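## Why Does Your Shadow Change Size?

Your shadow is the laziest copy of you there is. It leaves out your face, your freckles and the pattern on your socks, and it never once offers to carry your bag.

A shadow is a place where light didn't get to. Light travels in straight lines and is terrible at going around things. Put a cat in its way and you get a cat-shaped patch of less light on the ground.

Early in the morning the sun is low, so its light comes in sideways and your shadow stretches until you look like a giraffe in sneakers. By noon the sun is high and your shadow shrinks into a puddle at your feet. Around supper the giraffe comes back.

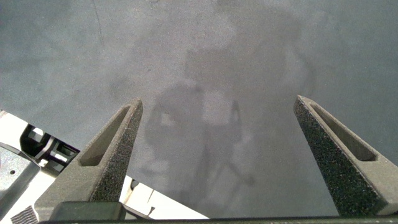

Eylül Akyol wrote in to complain that her shadow has fuzzy edges and she would like a sharp one, please. Sorry, Eylül. The sun is a wide ball, so at the edge of your shadow part of it is blocked and part still shines past you. You get a strip of half-shadow, and scientists call it the penumbra. Say it at dinner and watch the grown-ups nod as if they knew.

**Try it tonight.** You need a flashlight, a wall and your hand.

1. Hold your hand 2 inches from the wall. Small shadow, crisp edges.
2. Move it slowly toward the flashlight. The shadow gets huge and blurry.
3. Make a rabbit. Everyone makes a rabbit.

The biggest shadow you'll ever stand in is night. The whole Earth gets in the sun's way, and you're on the dark side of it, supposedly asleep.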